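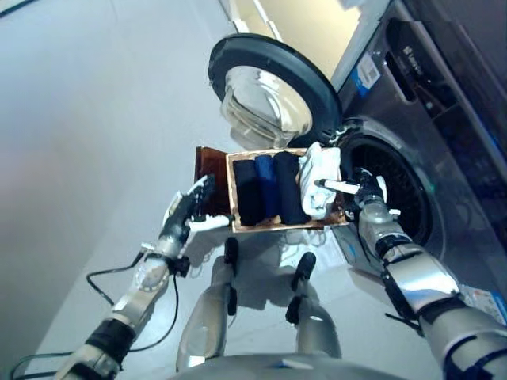 Textile Care > Unit 3: The Laundry Room > Chapter 7: Sorting, Carrying and Storing

Reading time: 4 minutes

7.1 The load as a unit of work

A laundry load is defined by the capacity of the washing machine, but the work of the laundry room is defined by what moves between machines, shelves and rooms. This chapter treats the carrying container as a piece of equipment in its own right. A container with low sides, such as the light wooden tray held at the open door of the front loader, leaves the folded garments exposed, so that a black bundle can be told from a royal blue one without unstacking anything. A deep hamper holds more and shows less. The choice between them depends on the stage of the work: hampers suit soiled goods, which need no order, and trays suit folded goods, which do.

Folded items may be stacked flat or filed upright, side by side. Stacking uses the full depth of a shelf but places weight on the lower items and sets creases in them. Filing uses more floor area per item - a disadvantage in narrow closets - and allows any one garment to be removed without disturbing the rest. Dark colors that are close in shade, navy and black in particular, should be sorted in daylight or under a neutral lamp before they are filed.

7.2 Clearance at the machine

The door of a front-loading washer swings through an arc in front of the drum. The clear floor must accommodate this arc, the person loading or unloading, and the container. In the Cledisgate survey of household laundry rooms, Vibeke Ingvarsson recorded floor plans for 844 homes and found that 147 of them had a washer door that could not open fully. A further 95 had a full door swing but no surface within reach on which to set a container. The rooms were measured in August, with all movable furniture left in its usual position.

Untreated wood should not be left standing on a damp floor. The end grain takes up water first, and staining begins at the lower edge. Trays used near a washer should be sealed on the underside and wiped after use. Dyed cloth that is still moist can mark pale wood, and the mark can transfer to white items placed there later.

7.3 Terms used in this chapter

Filing: placing folded items on edge in a single row.
Door arc: the floor area swept by the machine door.
Set-down surface: a fixed level surface for a container in use - a shelf, bench or counter.

Section 7.4 begins with the fold itself and the relation between fold width and tray width.

Costmont Textbooks | Contact | © 2021 Costmont | Back to top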